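When the Old Cat Does Not Want a Friend

By Griet Wuyts
June 24, 2024

164 shares | 4 comments

Many people who have one cat start to think that the cat is lonely. Roos Willems thought so too. Her cat Boersma was nine years old and slept most of the day on the radiator in her apartment in Wostley. She brought home a young female from the shelter in Bumton, opened the carrier in the living room, and waited for them to become friends. Boersma went under the bed and stayed there for two days.

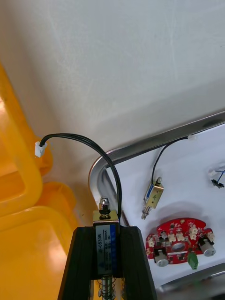
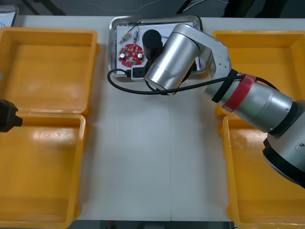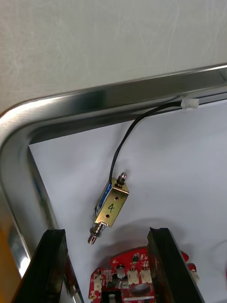

A small solenoid, seen close in the first and third pictures, and the table with the yellow bins.

"I made the classic mistake," Willems told me. "I was so happy with my new cat that I forgot to ask the old one."

An adult cat knows its home mostly by smell. When a strange animal walks in, the smell of every room changes at the same moment, and the resident has no place left that feels safe. Some cats fight. Many others do something more quiet, which owners often do not notice: they eat less, they wash too much, or they stop using the litter box.

Hilde Baert has worked with cat behavior for many years and visits people in their homes. She asks her clients to close the new cat in one room, with its own food, water, litter box and a place to hide. The two animals should not see each other at all in the first days. Instead the owner takes a cloth, rubs it softly on the cheeks of one cat, and leaves it near the food of the other.

"If the cat hisses at the cloth, you are not ready for the door," Baert said. "People want me to tell them a number of days. I tell them to look at the cloth."

After this comes feeding on both sides of the closed door. The bowls start far away and move closer, meal by meal, only if both cats eat calmly. Then the door is opened a little, or a baby gate is put in the opening with a blanket over it. The blanket goes up slowly. Baert has seen this take 4 weeks, and she has also seen it take most of a year.

The mistake she meets most often is that the owner picks up the frightened cat and carries it to the other one. A cat who is held cannot leave, and it may scratch the arm that holds it. She would like people to sit on the floor and do nothing, maybe read something.

Food is another question. Dirk Stevens, who shares his house with three cats, keeps one more litter box than he has cats, and he puts the bowls in different rooms. His two older females have never slept on the same chair. He does not see this as a failure. "They pass each other in the hall like neighbors," he said. "For me it is enough."

Back in Wostley, Willems started again from the beginning. The young cat moved to the small bedroom, and the cloths went back and forth. In the second week Boersma ate his dinner one step from the door. In the sixth week she found both of them on the windowsill, one at each end, looking at the same pigeon.

He still gets the radiator.

COMMENTS (4)

Griet Brouwer
We did the blanket on the gate and it helped a lot. Our male still growls in the morning, but only before breakfast.

catsonstairs
What if you have a studio and no second room? I am using the bathroom now and I feel bad for her.

Hilde Baert
@catsonstairs A bathroom is fine for a start. Give her a box with a towel in it and something high to sit on.

M. from Bumton
Poor Boersma!!

MORE IN PETS
Why your cat drinks from the faucet and ignores the bowl
Moving to a new house with a nervous dog
Do rabbits need a partner?
How to read a cat's tail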